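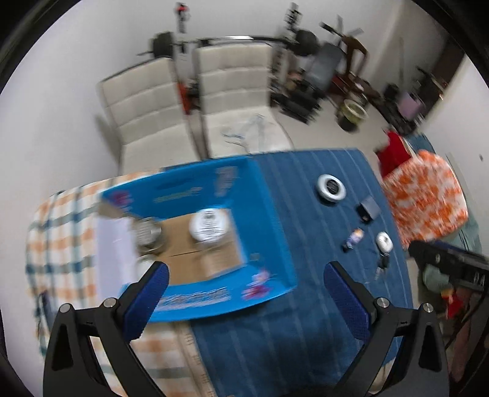

What do you do with the small things that don't belong in any drawer?

Put them all in one shallow box, leave the box on a table you use every day, and empty it on a set schedule. An ordinary cardboard carton will do. The schedule matters more than the carton.

I have been doing it that way since March, and I said I would write up how it went.

2020-07-16

We live in a two-bedroom apartment with one closet in the hall and one chest of drawers that came from my aunt. The kitchen drawers are full of kitchen things. The bathroom has a mirror with a shelf under it, wide enough for toothbrushes and soap. Everything else that is smaller than a shoe used to end up on the table in the main room. Chargers, jars, little boxes, screwdrivers, lids that had lost their container. At dinner we pushed it all to one end. After dinner it spread out again.

I bought organizers for this twice. The first was a set of stacking plastic bins from Steketti. They are good bins, and I still use them for rice and lentils, but they have lids. If a thing has a lid, I don't put anything away in it. I put the item on top of the lid. After a few weeks I had a stack of bins with a pile on it.

The second was a Trisov drawer divider with 5 slots. It fits the top drawer of my aunt's chest and holds pens well. A jar of face cream will not go into a slot meant for pens, and a power adapter will go in only if you leave the drawer open, so that was the end of that.

The milk box came into it by accident. We had bought a carton of milk, one of those printed gift-type boxes, blue with pink flowers on it. The lettering says Qinghai milk. When the milk was gone I was going to flatten the box for recycling, and I set it on the table to do it and then got a phone call. By the time I was off the phone someone had put a charger in it. I left it alone to see what would happen, and by the weekend it was fairly full and the rest of the table was clear.

I think it works for plain reasons. It is open at the top, so you can see what's in it. The sides are high enough that a round jar won't roll off onto the floor. It is light, and I can pick the whole thing up with one arm when I want to wipe the table or change the cloths. And it cost nothing, so I don't mind if a jar leaks in it.

On the subject of cloths, I had a comment on the last post asking why I use two. The plaid one is too short for the table. The dark blue striped one is also too short for the table. Together they cover it. I priced a new one to fit the full length and decided the money could go to something else. The two don't match and I have stopped noticing.

What goes in the box

My rule is that an item has to be used at least once a month, has to be small enough to lift with one hand, and has to have no other home. That last part took me a while to be strict about. A spoon has a home. A bill has a home, in the folder by the door. Small tools did not have one, so they go in the box. Toiletries that don't fit on the bathroom shelf go in the box too. I know some people will not like having cream and a screwdriver in the same place. Keep them in separate boxes if it bothers you. I only had the one.

Inside the box I don't sort much. Things with a lid stand upright. Metal things go toward one side. Thin tools go in a small clear plastic box that used to hold something from the grocery store, otherwise they slide underneath everything and you have to take it all out to find them. I tried making cardboard walls to divide the space. I cut three strips, notched them, and fitted them together in a grid. It looked tidy for a day or so. The jar was too big for its square and the adapter was too long, and every time I took one thing out the whole grid came with it. I threw the strips away.
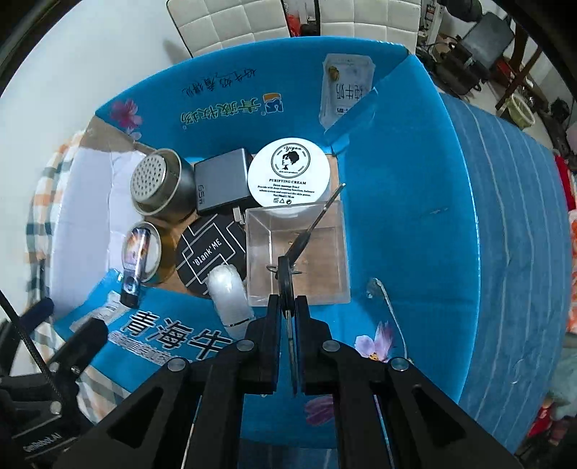

The milk box with the cream jar, the 65W adapter and the clear plastic box for thin tools.

The adapter is the item that gets used the most. Before the box, it lived on the floor next to the outlet, and I stepped on it more than once. I would like to keep its cable with it, but a long cable fills up the box faster than anything else, so I limit it to short ones. Long cables are wound up and hung on a hook inside the closet door. I use the paper-covered wire twists that come on bread bags. I have a bag of 50 velcro ties from Rosix as well, and they are better, but I keep forgetting where I put the bag. It should probably go in the box.

The metal canister with the holes in the end is another one that used to wander. It lies on its side now, and it stays put as long as something is next to it.

Emptying it

I take everything out on the first and the fifteenth of the month. It takes less time than washing the dishes. I lift the things out onto the cloth, tip the crumbs and dust into the trash, and wipe the bottom with a dry rag. A wet rag is a mistake on cardboard. I did that in the first month and the floor of the box went soft in one corner, and I had to leave it by the window until the next morning.

Then I go through the things before they go back. Anything I have not touched since the last time goes in one of two places. If it is worth keeping, I find it a proper home that same day. If it isn't, it goes. The first time I did this I found two empty lip balm tubes, a key I can't match to any lock, a dead watch battery, and a coupon for Jibrin, the hardware shop by the bus stop, good for 300 points. The coupon had expired. I kept the key for one more round and then threw it out. I still think about the key sometimes.

If you want to do the same, pick two dates you will remember. I first tried doing it "when it gets full," and the trouble is that a box like this looks full when it has six things in it and you can still get another ten in after that. It got so heaped up that I was back to hunting for things.

What didn't work

Coins. They sink to the bottom and you have to take everything out to get at them. I moved them to a saucer by the front door.

Anything sticky. Honey sticks, cough drops, tape with the end loose. All of it picks up dust from the cardboard.

Medicine. I had a few tablets in there for a short time. My friend Femi Nwosu came over with her son, who is two and can reach the edge of the table, and she moved them to the top of the refrigerator without saying anything. She was right. They live in the kitchen cabinet now, on the high shelf. If there are small kids in your place, or visiting, think about the tools and small batteries as well. When they come by, I pick up the whole box and put it on top of the closet.

Receipts. They multiply. They go in the folder by the door or in the trash, and I decide which while I'm still standing up.

How long a cardboard box lasts

The box has held up fine so far. The printed outside seems tougher than plain brown cardboard, and it wipes off all right with a barely damp cloth if you don't rub. The folds will probably go first, from being carried. If one splits I'll put packing tape along the outside. I lined up a shoebox as a replacement in case it fails, and then the shoebox filled up with sewing things, so I don't have a replacement anymore.

A couple of readers have asked if they should buy a wooden tray or a basket instead. If you have one, use it. I would not go out and buy one before trying a carton for a month. You might find that the size is wrong. Mine is big for the table, if I'm being picky, and when four of us eat I still move it to the chair in the corner. A smaller box would stay where it is, but then the adapter would be back on the floor.

Next I want to do something about the hall closet. The top shelf has suitcases on it, and inside the suitcases are winter blankets, and inside one of the blankets, I'm fairly sure, is the iron. I'll take everything out over a weekend and write down what I find. If you have a way of storing an ironing board in a closet that is narrower than the ironing board, leave a comment.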